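Subject: Re: [lab-equip] Second arm: what do we put on the December request?
From: Lorraine Lowther
Date: 2019-06-06

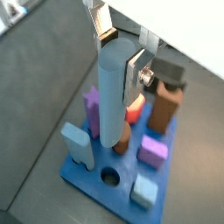
Wrist camera, pegboard task, light-blue cylinder in the gripper.

Flynn Kingi wrote:

> I have to hand the Sunton people a number for the December round and I would
> like it to be one number. At the moment I have three. Do we want a second arm
> like the one in Bivthorpe, or the cheaper one from Plestesness, or do we fix
> up what we have and ask for money next time? Please answer with sums and not
> with feelings.
>
> Also, does anyone know what finger pads cost? I have them down as
> "miscellaneous" and I was told last year that miscellaneous is not a word.

Flynn,

Sums, then, with a feeling or two in the margins.

I would ask for the second arm, same model as Bivthorpe. The Plestesness quote looks lovely until page 2, where the gripper, the wrist camera mount and the cable between them turn out to be options. I added them back in and the difference shrank to something you could lose in shipping. We would then own two kinds of controller and two sets of spares, and I would be the one keeping track of which drawer is which.

Fixing up what we have is the cheap answer and I don't hate it. The arm is fine. What we are short of is hours on it. The Cheng project has it booked 46 hours a week, and everyone else gets what is left, usually at a time when the heating is off.

Pads are 8 dollars each from the usual place. Put down 400 dollars for the year under "gripper consumables" and nobody will blink. The pegboard work is what eats them: flat metal fingers on a smooth round cylinder, over and over, with a peg or another block standing in the way on nearly every side. If the budget people ask why we can't just buy nicer fingers, the picture is a fair reply. Wide fingers and a crowded board don't get along.

Things missing from your draft that will cost us later:

Spare camera cable. It bends every time the wrist does. Buy two.

A second pegboard and set of blocks. Small money, but a second arm with nothing to pick up is a coat rack.

Installation. The quote says "customer to provide suitable surface." Our suitable surface is currently under the old printer.

Service contract. I'd skip the first year, which the warranty covers, and write the second year in now so it doesn't arrive as a surprise.

The total comes to a little over what you had for your middle number. Send me the spreadsheet and I'll put the lines in myself, including the one for moving the printer.

Lorraine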